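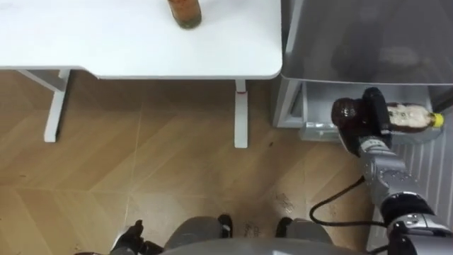

Eduardo Enriquez reckons you can tell how far along a home robot is by asking it to fetch something from the fridge, and he told us so before he'd even put his bag down. Fair enough! We've been using the fridge as our test ever since.

About Us

Posted in March by the Doltus crew

G'day, and welcome to Doltus. I started this thing in my kitchen with a second-hand arm and a manual I could barely follow, and it's grown into a shared workshop out the back of the old Listley building (put up in 1910, with the draughty windows to prove it). We build helper robots for ordinary homes — the sort that can pick up a bottle by its middle and not crush it.

The current build is called Wróbel. It has 2 arms and a black gripper I've rewired more times than I'd like, and I'm still fussing over where the cable loops at the elbow. Grip force is the fiddly bit. Glass and plastic want different settings, and a full bottle behaves nothing like an empty one.

Membership is $80 a term, and that gets you a bench, a key and the use of my good crimpers (please put them back). Beginners are very welcome. Come by after 6 pm, use the side door on the Elport Lane side, and knock loudly if the compressor's going.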